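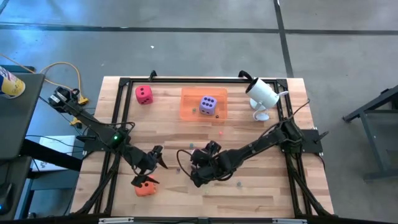 Butcher-block top, with the orange bin at the far edge and the big die still out.

Apr 16, 2026

The bench is back in service. It had been covered with odds and ends since October, and I spent part of this week sorting out the small storage on it, which I have put off writing up because storage is not very interesting to read about. A few of you asked about the bins after the Fladwood post, so these are my notes.

First, the top. It is butcher block, joined from light and tan strips, and it stands on the bare concrete. I bought it from a seconds dealer in Cornport. Concrete floors are rarely flat and mine falls toward the door, so one leg has 2 mm of shim under it. I checked it again before starting and left it alone.

The finish is plain oil. I have tried a hard film finish on an earlier bench and did not like it. Film chips where things get dropped, and the repair always shows. With oil I sand the spot with 300 grit, wipe on a thin coat, leave it overnight and wipe off the excess in the morning. The colour shifts a little each time. The darker strips take up less oil than the pale ones, so go easy on those or they stay tacky.

Now the bins. The orange one is translucent and rectangular, and I can see the grain through the bottom of it. I used to keep everything in opaque grey tubs from Stockdale, with labels, and the labels were wrong within a month. With a see-through bin I can tell what is in it from where I stand. The drawback is glare. Under the overhead light a shiny plastic wall will throw a reflection at certain angles, and moving the bin back from the near edge fixed most of that for me.

The sorting rule I settled on is by size of item and nothing else. Sorting by use failed, as half of what I own has more than one use. Anything that fits in a closed fist goes in a bin. Anything larger goes on the shelf underneath. Game pieces are the awkward case. The large orange die fits neither category well. It rolls, so it can't live on the shelf, and it takes up space that could hold a lot of smaller parts. For now it goes in a bin with the lid off.

Shelf spacing underneath is 23 cm, measured from board to board. That clears the tallest Mamus case I own with enough room left to get fingers over the top. I would go slightly wider if I did it again.

Still to do: re-oil the end grain, replace two felt pads, and find a bin with a flat rim so that a second one will stack on it. The ones I have nest when empty but slide when full. If anyone knows of a stacking bin in a similar size that is still translucent, leave the maker's name in the comments.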